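# Two-arm laundry build: arms reach the basket but can't get clothes past the door

**Lucía Rivas**
July 9, 2021

Hello everyone. I am building a two-arm machine at home which must take clothes out of a basket and put them in a front-loading washing machine. English is my third language, so please ask if some sentence is not clear.

The arms are on one common base with a camera on a post between them. I drive them by hand from two smaller copy arms, no autonomous program yet. Both grippers are the long narrow finger type. The control board is a Birnik, the motor supply is from Vogler, and all the joints are calibrated again since last week.

Picking from the basket works quite well. My problem is the second half of the task. When the gripper brings a garment to the drum, one sleeve or one leg stays hanging outside on the door ring, and when I open the fingers the whole piece slides back to the floor. I made 50 attempts with single garments and 21 of them ended completely inside the drum. With the big red piece it is the worst, because it is long and the fabric is slippery.

The layout at the moment is like so, with the base standing back from the washer and the basket between.
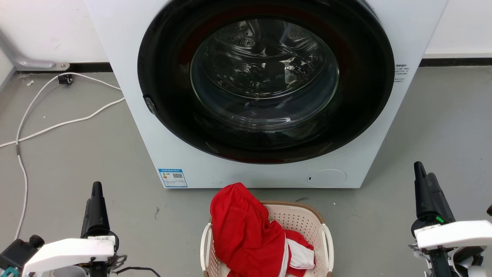
*Start position, red and white load, both grippers empty.*

I have these doubts:

- Should the basket be in front of the door, or to the side?
- Is it better to use both arms on one garment, or one arm to carry and one arm to push?
- Do I need softer fingertips? Mine have ridges, but only hard plastic.

The door I open by hand before each attempt, so please don't worry about the door for now. I would like to show the build at the open day of our shared workshop in September, therefore I prefer changes that don't need new motors. Thank you in advance for your patience.

---

**Dale Kowalchuk**

Move the basket. With it straight in front of the washer you are lifting up and over its back rim and then reaching forward at nearly full stretch, and cheap arms sag at full stretch. Put it to one side and bring the base closer.

Also try smaller clothes. Socks are easy.

---

**Harpreet MacDonald**

I agree with Dale about the distance, but I would be careful with moving the basket completely to the side. If it goes to the left, the right arm can't reach it any more and you've lost half of your machine. I had this on my own build and put it back in the middle after one evening. What helped me was to turn the base a little and move the basket only by half of its width.

For the sleeve problem, my opinion is that the grip is in the wrong place. You probably take the garment by the highest point, because it is the easiest to see from the camera. Then everything else hangs below, and the hanging part arrives at the door last. Your red one has its gathered end lying over the back rim of the basket, so it invites you to grab exactly there. Please try this order:

1. Take the garment with the left gripper and lift until most of it is out of the basket.
2. With the right gripper take it again near the middle, and let the left one go.
3. Bring the folded bundle to the drum with the right arm.
4. Before you open the right fingers, push the tail in with the left gripper closed.
5. Open, and pull back slowly. If you pull back fast, the ridges catch the fabric and it comes out again with you.

Step 4 is the one which people skip. A closed gripper makes a good pushing stick, and you don't need much force.

On the fingertips: yes, something softer will help, but only a thin layer. I used the rubber sleeve from a bicycle handlebar, cut in strips and glued over the ridges. A thick layer makes the fingers too fat to go between two layers of cloth, and then the picking gets worse, which is the part that now works for you. Tenora sells ready silicone tips, but I found them too smooth on polyester.

One more small thing. I see a white cable going in loops on the floor at the left, near the arm. I would tape it along the wall before you change the position of the base. If a hanging sleeve or the base takes it, you will have a bad afternoon.

---

**Lucía Rivas**

Thank you both. I turned the base and moved the basket by half its width, as Harpreet wrote, and did the regrasp near the middle. Today I made 33 attempts and only 2 fell on the floor, both when I forgot to push the tail. I have not changed the fingertips yet, the glue must dry until tomorrow.

The cable is now taped. Dale, the socks are indeed easy, but I have to see them first; they go to the bottom of the basket and the camera can't find them under the other clothes. I will open a separate topic for this when I have tried a flatter basket.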